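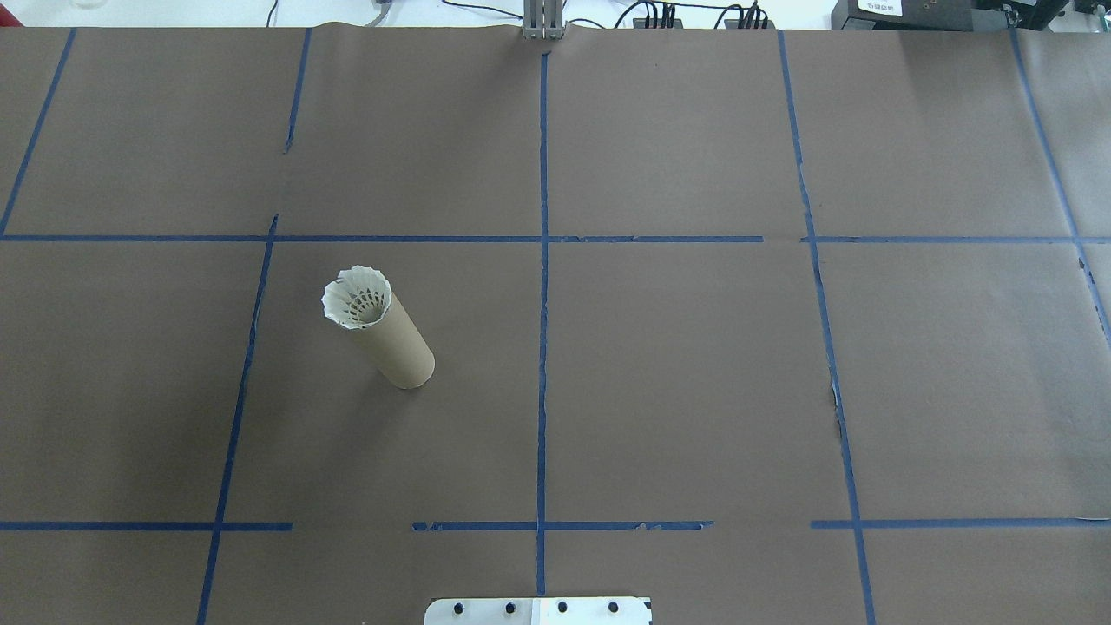 Table 6, sorting grid, blue tape on brown kraft paper. Breaks in the lower line.

Ticket 478
Site: Callemside packing room
Category: Work surfaces / layout marking
Status: Open, waiting on tape
Priority: Low

Reported problem

The taped grid on table 6 is not holding its lines. The lower cross line is in three pieces with gaps between them, and small parts are getting sorted into the wrong cell when they land near a gap. The strip on the far right is lifting and fraying in its lower part. The upper cross line still goes all the way over, but the pieces don't meet cleanly and there are ridges where they overlap. Trays catch on those.

Please advise whether to patch or redo. We need the grid for the Larnov spares, which come in mixed and have to be split by type before bagging.

Setup

Table: white top, standard height
Cover: dark brown kraft paper, one sheet
Tape: Zolluveck blue painter's tape, hand torn
Layout: laid by eye, no guide marks
Parts per batch: 168

Log

9:10 a.m. Checked the table. The paper has a slight tear but can stay. The tape is the problem. The long center line wanders, and several of the others run at a slant, so the cells come out different sizes. That matters less than the gaps, but the narrow cells fill up first and spill over.

9:25 a.m. Asked the day shift whether cell size matters to them. Answer was no for the small bags, yes for the brackets. The brackets need a cell at least 120 mm across. Some of the cells don't have that at the narrow end.

9:40 a.m. Tried patching one of the gaps in the lower line with a short piece. It held on the paper but not on top of the old tape. Pressing the joint with a thumb did nothing useful. Took the patch off again. It pulled a little brown fiber with it, so anyone removing tape here should go slowly and pull back low along the paper, not straight up.

10:05 a.m. Looked at the crossings up close. Where one strip goes over the other there is a double layer, and that part is sound. The weak spots are along the edges. Frayed edges come from tearing the tape by hand and from trays being dragged over it – both can be avoided. 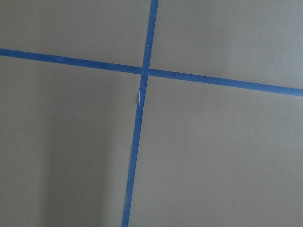 Cause

1. Lines made from short pieces instead of one length per line.
2. Tape torn by hand, no cutter at the table.
3. No pencil marks put down first, so the strips drift.
4. Trays slid across the grid. The lifted strip is on the side where full trays go off to the bagging table.

Fix

Redo it. Patching takes nearly as long and leaves more edges to catch.

1. Clear the table and brush off the loose flecks of tape.
2. Peel the old strips slowly. If the paper tears, change the sheet. There is a spare roll on the rack by the door.
3. Mark both ends of each line in pencil, using the long steel rule. Keep every bracket cell at 120 mm or more at its narrowest.
4. Lay each line in a single length. Two people make this easier, one holding the roll and one pressing down from the middle out.
5. Put the long lines down first, then the cross lines over them.
6. Cut the ends with the knife. Do not tear.
7. Rub down every crossing with the plastic scraper.
8. Lift trays on and off. Do not slide them.

Parts needed

Painter's tape, same width, 2 rolls. The Gündoğdu tape in the supply cabinet is wider and should not be used here, it takes too much out of the small cells. Last time it was used on another table it also left glue on the paper after a few weeks.

Replies

Packing room: OK to redo. Can it wait until the current Larnov batch is bagged? There are 168 pieces in it and we would rather not move them halfway through.

Support: Yes. Keep using the grid as it is until then, but leave the cells along the broken line empty if you can. Put the brackets in the upper part.

Packing room: Done. Brackets moved up. The short leftover bit of tape near the top of the center line, does that mean anything?

Support: Nothing in the layout notes for it. Take it off with the rest.

Packing room: Tape is ordered, should be here in July. Will update the ticket when the new lines are down.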